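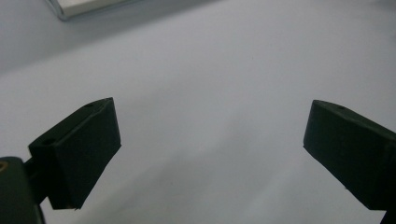
Who is responsible for checking a hand-held gripper before a shift starts?

The person who will be holding it. Under the new handling guideline from Clekotik, the operator checks the tool and signs the log, and a supervisor signs only when a part has been replaced.

Clekotik has published the second edition of its guideline for hand-held grippers used in recording manual tasks. The document covers the inspection, cleaning, storage and daily use of the tools and applies at all of the company's sites from October. Contractors who record on Clekotik's behalf must also follow it.

The first edition dealt mainly with data files and naming. Sites were left to write their own rules for the tools themselves, and those rules did not match. At the Folness site, fingers were changed on a fixed schedule. At Matheson, they were changed when an operator reported a problem. Recordings from the two sites were then used together, with no note of which fingers had been fitted or how worn they were.

The second edition sets one procedure. Before the first recording of the day, the operator opens the gripper fully over a clear part of the table, looks at both finger tips, and closes it slowly until the tips meet. The tips must meet evenly along their inner faces. A tool that sticks, rattles or closes unevenly is tagged and taken out of use until it has been repaired. Operators may not file, tape or glue a tip to keep a session going.

Finger tips must be inspected by a technician after 600 recordings and replaced after 700, even if no wear is visible. Both fingers are replaced as a pair. The serial number of the pair goes into the session record along with the name of the site.

"We had good operators doing sensible things in different ways," said Xiaoyan Du, who led the revision at Clekotik. "A worn tip changes how an object sits in the grip. If the wear isn't written down, the people using the recording later have no way to know about it."

The guideline also has a section on the work surface. Tables are to be wiped down between tasks, and items that are not part of the task should be kept outside the working area. Where an item has to stay on the table, its presence is entered in the notes field. Lighting should be left unchanged during a task. If it has to be adjusted, the operator ends the recording and starts a new one.

Rest breaks are now included for the first time. An operator may not record for more than 4 hours in a shift, and each site must keep enough trained staff to cover breaks. Pain or numbness in the hand or wrist is reported the same day, and the operator is moved to other work without loss of pay.

The rules were tried at Folness over 100 shifts before they were adopted. Operators there asked for two changes, and both were made. The daily checklist was cut to a single page, and the tag for a faulty tool can now be filled in without typing.

Training on the new edition will be given at each site by its own lead technician. Staff who were certified under the first edition need to complete only the sections on inspection and rest breaks. New staff take the full course.

Session logs will be kept in Imance, the record system already in use at Folness and Matheson. Paper logs may be used during an outage and must be entered by the end of the next shift.

Copies of the guideline, including the daily checklist and the fault tag, are available on request from the Clekotik standards office. Comments on the second edition can be sent to the same office and will be considered for the next revision.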